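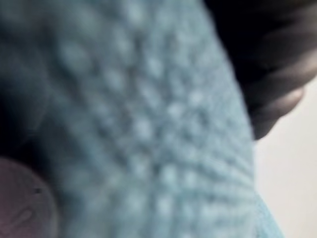 *Hellblau mit kleinen Noppen, Nahaufnahme.*

**Werkstattbuch, 27. Juni**

Füllversuche für Stusent, Fortsetzung. Die Federmischung von Rolland ist verbraucht, der Rest im Sack reicht nicht mehr für ein ganzes Inlett. Damit bleiben Kapok, Schurwollkügelchen von Miltar und die Polyesterfaser, die wir eigentlich nur als Vergleich mitlaufen lassen wollten.

Luft in der Werkstatt war den ganzen Tag zu trocken. Kapok flog beim Stopfen überall hin, auch in die Spulenkapsel der kleinen Nähmaschine. Maschine danach auseinandergenommen, gepinselt, einen Tropfen Öl an den Greifer. Bitte in Zukunft Kapok nur noch im hinteren Raum und mit geschlossener Tür umfüllen. Fenster zu, Maske auf. Die Absaugung bringt dabei wenig, sie zieht die Fasern bloß schneller durch den Raum.

## Inletts

Zuschnitt aus dem dichten Baumwollköper, Nähte doppelt. Beim ersten Inlett hatte ich die Nahtzugabe mit 15 mm angezeichnet und es kam zu stramm aus dem Wenden. Ecken leicht abgerundet, sonst stehen sie als leere Zipfel ab, egal womit man stopft. Wer die Schablone sucht: hängt jetzt neben dem Bügeltisch und nicht mehr im Schrank.

Für die Wolle reicht ein leichterer Stoff. Bei Kapok würde ich das nicht riskieren, die feinen Fasern kommen durch jede lockere Bindung. Das alte Musterinlett vom November hat an der Unterkante einen grauen Flaum bekommen, obwohl es nur im Regal lag.

## Stopfen

Wolle: von Hand zupfen, nicht aus dem Beutel drücken. Zuerst die Ecken, dann den Rand, zuletzt die Mitte. Die Miltar-Kügelchen verhaken sich schnell, wenn man sie mit der flachen Hand schiebt. Mit den Fingern geht es langsamer, dafür bleibt kein harter Kern.

Kapok: fühlt sich beim Stopfen viel voller an, als es nachher ist. Beim ersten Kissen 200 g nachgelegt und wieder zugenäht. Handstiche genügen fürs Erste, die Öffnung muss bestimmt noch mal auf.

Polyester: unauffällig. Lässt sich gut verteilen, federt sofort zurück, knistert ein bisschen. Statisch aufgeladen war es auch, der halbe Fadenabfall vom Tisch hing dran.

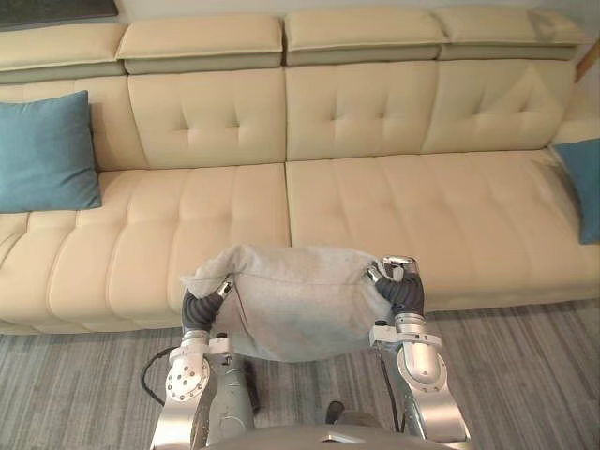
## Belastung

Ablauf wie gehabt: Kissen flach auf die Bank, Brett drauf, Gewicht drauf, 18 Stunden stehen lassen. Danach Brett weg und zuerst ohne Aufschütteln ansehen, erst dann schütteln. Letztes Mal ist das durcheinandergeraten und die Notizen waren nicht zu gebrauchen.

Kapok bleibt nach dem Abnehmen flach liegen und behält eine Mulde. Mit kräftigem Schütteln kommt es wieder, an der Naht allerdings schlechter als in der Mitte. Wolle setzt sich weniger stark, fühlt sich danach aber fester an. Für ein Rückenkissen finde ich das angenehm, zum Anlehnen mit dem Kopf eher nicht. Polyester stand fast wie vorher da.

Die Höhe messe ich mit dem Holzlineal an der dicksten Stelle, immer ohne zu drücken. Das Bandmaß liegt auf der Wölbung auf und gibt jedes Mal etwas anderes an.

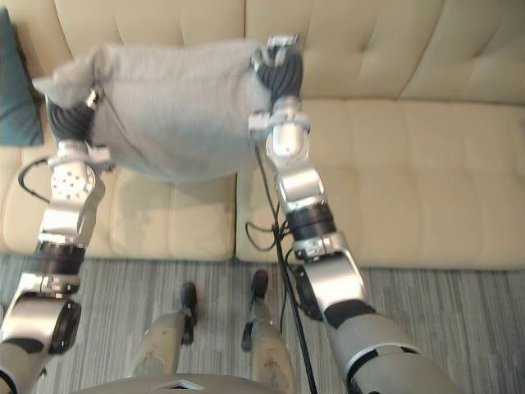 Bei der Wolle hätte ich gern noch einen zweiten Durchgang mit mehr Füllung, bevor wir etwas nach Ziltberg schicken. Dort wollen sie ein Kissen, das nach dem Sitzen von selbst wieder ordentlich aussieht, und das schafft im Moment nur die Kunstfaser. Ein Mischinlett mit Wolle außen und einem Polyesterkern wäre denkbar. Dann brauchen wir eine Trennlage, sonst wandert beides ineinander. Dünner Nessel müsste gehen.

## Bezüge

Reißverschluss weiterhin an der Unterkante, verdeckt. Den Schieber am Ende der Naht bitte mit einem Riegel sichern, er läuft sonst über die Raupe hinaus. Garn für die Probebezüge ist bestellt, rund 200 m sind noch auf der alten Kone, das langt bis zur Lieferung.

Waschprobe steht aus. Stoffstreifen sind zugeschnitten und am Rand mit Wäschetinte markiert, Kugelschreiber hat sich beim letzten Mal ausgewaschen.

## Offen

- Wolle nachbestellen, gleiche Sorte, keine gekämmte
- Trennlage aus Nessel zuschneiden
- Kapokkissen nach dem zweiten Belasten noch einmal messen
- bei Rolland nach dem Federpreis fragen
- Kapokreste aus dem Filter der Absaugung holen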